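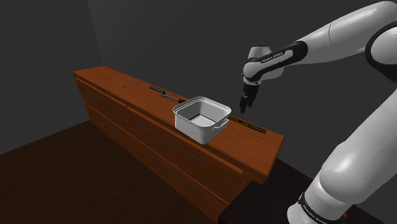 Pudow's take on this is that the stock two-finger hand is fine and everybody should stop fussing with it. Same physics, same arm, and the wide pads just hide bad grasp poses.

solderpot
Thread starter
Well, Pudow may be right, and I'd love that, because it would save me a lot of evenings! Let me back up for anyone who didn't see the old thread. I've been comparing two finger models for the Franka in simulation, the stock ones and the wider Irkel pads, on handled containers. The idea is to have the arm take a pot or a bin by its side handle and move it along the counter without dragging it. I've run 550 tries with the stock fingers and 441 with the wide ones (the second batch stopped early when my disk filled up, so please don't read too much into the totals). My feeling so far is that the wide pads are kinder on a looped handle, and the stock ones are better at everything thin, like pencils and knives lying flat.

gantry_gus
Nice to see this going again. Two questions. Are you using the same controller gains for both? And where does your wrist camera sit? When I tried the Irkel model it blocked a good part of the view right when I needed it most, and I ended up trusting the side camera for the last bit.

solderpot
Same gains for both, yes. I did think about tuning them separately, but then I'd be comparing my own tuning, and my tuning is not something I'd wish on anybody. I approach from straight above with the fingers down, stop over the surface next to the handle, and close from there. 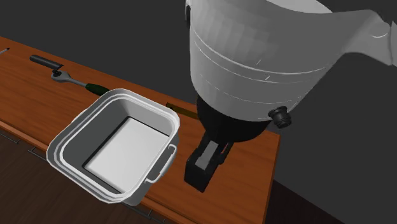

The stop height matters more than I expected. I began at 8 mm of clearance and the fingertips kept clipping the surface whenever the arm settled a little low, so I moved up to 11 and most of that went away. It does mean a shallower bite on the handle, and I suspect that's where the stock fingers lose out, since they have less pad to spare. As for the camera, I'm with you, the side view is doing the heavy lifting. I'd still like to get the wrist view working, though, so if anyone has a mount offset they're happy with, please share it.

Pudow
You're proving my point, friend. If a shallower bite is the problem, fix the approach. Tilt the wrist a little and come at the handle along its loop, and the stock fingers will hold it all day. Straight down is the laziest grasp there is.

mrema_bench
I have to disagree with Pudow, with affection. Tilting is lovely on an open counter, but put a few tools behind the container and you start knocking things about. On the Mrema setup we tried tilted approaches for most of August and went back to straight down, mainly because it was so much easier to tell what had gone wrong. Wide pads, straight down, slow close. Boring, but I sleep well.

Pudow
Slow close I'll grant you.

gantry_gus
Has anyone checked the friction settings? The Irkel model I downloaded came with much grippier pads than the stock fingers. If that's the version you have, you could be comparing rubber to plastic and calling it geometry.

solderpot
Oh no. I just looked, and yes, mine is the grippy one. Thank you, Gus, and also I'm a little bit cross with you! I'll set both to the same value and run the whole lot again, and I'll put in a tilted set for Pudow while I'm at it. I can use the big machine at Prillitdale overnight, so it shouldn't take too long once I've cleared that disk.

mrema_bench
Post the failures too, please, the near misses especially. And could you log the finger width at the end of each close? It's the quickest way to spot a handle that's slipping toward the tips.

solderpot
Will do, both of those. Gus, if you still have your camera offset written down somewhere, send it over and I'll try it in the same run.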